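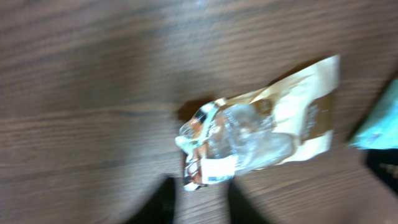
A snack wrapper on the brown wooden tabletop.

Clearing the Tables: Frequently Asked Questions

Who clears the tables in the Sostodcombe break room?
Whoever used them last. If something has been left behind and you need the seat, please clear it anyway.

Can snack wrappers go in the recycling?
No. Shiny wrappers and wrappers with a clear plastic window go in the general waste. Our collector, Zallau, will not take them, even when they are clean.

Should I flatten a wrapper first?
Twist it or fold it so crumbs stay inside. Bags over 60 liters are not collected, so please don't stuff the bin. 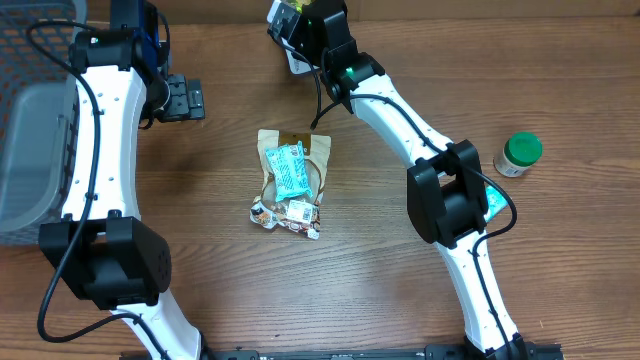 Crates stay at the table until the end of the day. Take yours back to the Miettinen shelves by the door after that — anything left overnight goes to lost property. A gray plastic crate with mesh sides, like the one at the left of the table, is fine for cups and packets but not for liquids.

What do I wipe the wood with?
A damp cloth and a little Herkel soap, two capfuls to a bucket. Wipe along the grain and dry it within 90 seconds. No scouring pads.

Who do I ask about a stain?
Brian Mwakyusa, at the front desk until 2 p.m.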